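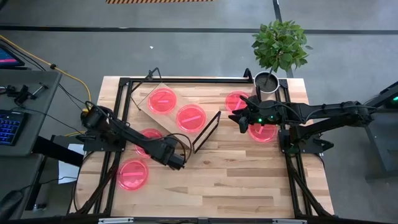 2020-11-22

Tracker bench, Jusura unit for scooters, second sleep-current run. E. Cisneros set up the supply, I logged.

Unit potted in the new housing, SIM active, motion wake on, reporting interval 35 s when moving. Battery is the 500 mAh cell from the August batch. Idle draw after the firmware change settles at 80 uA. Previous build sat at 400 uA because the GNSS rail stayed up after the last fix. Rail now drops when the modem confirms the upload. Checked with the scope on the enable pin, clean edge, no bounce.

Motion wake: threshold still too low. Tapping the bench woke it every time. A parked scooter next to a bus route would do the same and drain the cell. Raised the threshold two steps in the config and added a second sample before wake. Taps now ignored, lifting the rear wheel still triggers. Have not tried a slow roll with the stand up.

Geofence alert arrived on the Wisstead test account, but twice. Both messages have the same timestamp, so I suspect the retry fires before the ack is parsed. Soledad Wojcik has the server logs and will compare message IDs.

Ghaffari bracket: the M4 screws foul the antenna keepout on the left side. Signal fell when they were tightened, came back with nylon ones. Ask for the holes to be moved outward in the next revision. Do not ship with nylon, too easy to shear.

Open:
- slow roll test
- duplicate alert
- cold start with the seat closed
- Godari harness, pinout on the drawing does not match the connector (ground and ignition swapped). Label the spare one before it gets plugged in.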